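4. The Durkbridge Course and the Desk Task

4.1 Setting

The study took place inside a course that was never designed to be studied. Durkbridge offers a one-term robotics project class in which 16 students, working in pairs, teach an arm to do something useful and then defend the word "useful" in front of the others. The course has a syllabus, two pages long, of which the second page is mostly about who may touch the emergency stop. Everything reported below happened between October and the end of term, in a room that had been an office and in most respects still was.

Both authors taught the course, which makes us unreliable witnesses to how well it was taught. Where we report on student behavior we rely on the lab logs, which every pair had to fill in before leaving. The logs are uneven. One pair wrote full paragraphs, with headings. Another pair's entry for an entire afternoon reads "worse."

4.2 Choice of task

Earlier runs of the course used wooden blocks on a bare mat. Blocks are polite. They are the same size, they stay where they are put, and a student can get a very good mark with them and come away believing that manipulation is a solved problem. For this run we replaced the mat with a working desk and asked each pair to have the arm move one named book from wherever it lay to a clear spot near the front edge, without knocking over anything that had been standing when it started.

The students named the project Skorkitura. We asked for the origin of the word and were given three different ones, none of them repeatable in a paper with references.

Books turned out to be a rich source of humiliation. A thick paperback lying flat has cream edges, a glossy cover and no obvious handle. A gripper that comes down on it from above meets a surface wider than its own opening. A gripper that comes in from the side must get low, and low is where the cables are. Upright books are easier to hold and harder to remove, as each of them is usually helping to hold up the next. Students who had written confident proposals about "semantic shelf reasoning" spent their first two sessions learning how a spine behaves when pinched.

4.3 Hardware and control

Each pair used the same arm, booked in slots of 30 minutes. Control was by demonstration: a student guided the arm through the motion, the path was recorded, and a small learned policy was fitted to the recordings overnight. The policy code, called Bruvo, was written by a previous cohort and has been maintained since then by whoever complained about it last. It takes a view of the desk and the joint positions and returns the next short piece of motion. It has no notion of a book. Several students found this upsetting.

We set a speed limit in software for the first four weeks. After that, pairs could raise it if they could show three clean runs in a row at the lower setting. All pairs raised it. Most lowered it again within the same session and recorded the change in the log under "tuning."

4.4 Clutter as a condition

We had planned to control the clutter. The plan was to photograph the desk at the start of each session and put everything back before the next one. This lasted until the second week, when it became clear that the desk was also where people put things down. We then split the trials into two conditions, which we call "reset" (objects returned to the photographed layout) and "lived-in" (objects left as found, with only the target book named). The second condition was at first a name for our own failure to enforce the first. It produced the more interesting data.

Policies trained only on reset desks did well on reset desks. On lived-in desks they made straight for where the book used to be, with great assurance. Policies trained on a mixture were slower and hesitated more, and the students disliked watching them, but they finished the task more often. One pair, supervised by Villalobos, tried to remove the hesitation by trimming pauses out of the demonstrations. The resulting policy was quick and decisive and had to be stopped 9 times in one slot. The trimmed recordings are archived under the file name "Vallejo," after the street where the pair bought their consolation sandwiches.

4.5 What the logs say about blame

We coded each failed run in the logs by what the students gave as its cause. Early in the term the arm was blamed, then the light from the blinds, then the book. From the midpoint on, pairs began to blame their own demonstrations, and entries got longer and more useful. "We always reach from the right because that is where I stand" is, to our minds, the best sentence any student wrote that term, and it led directly to the rule that partners swap sides between recordings.

Collado has argued that this shift is the real outcome of the course and that the success rates are decoration. Villalobos has argued that it is easy to be relaxed about success rates when one is not the person presenting them to the department. Both positions are represented in the next section.

4.6 Motion near the target

The last stage of the reach deserves separate treatment. Most contact with objects other than the target came late in the motion, as the arm dropped toward the desk, and it came from the parts of the arm the students were not watching. They watched the fingers. The trailing cables had their own views on the route. We asked pairs to replay each descent at reduced speed and mark the first moment at which any part of the arm was lower than the tallest upright book. These marks are used in Section 5 to compare the two conditions, and Figure 2 belongs to the same stage of the work. 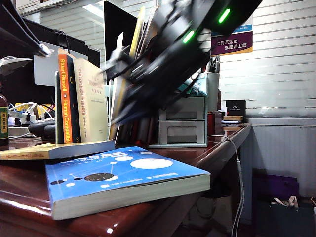 Figure 2. The arm swinging down over the books on the desk. Lab logs for both conditions are listed in the appendix, with the entry reading "worse" reproduced in full.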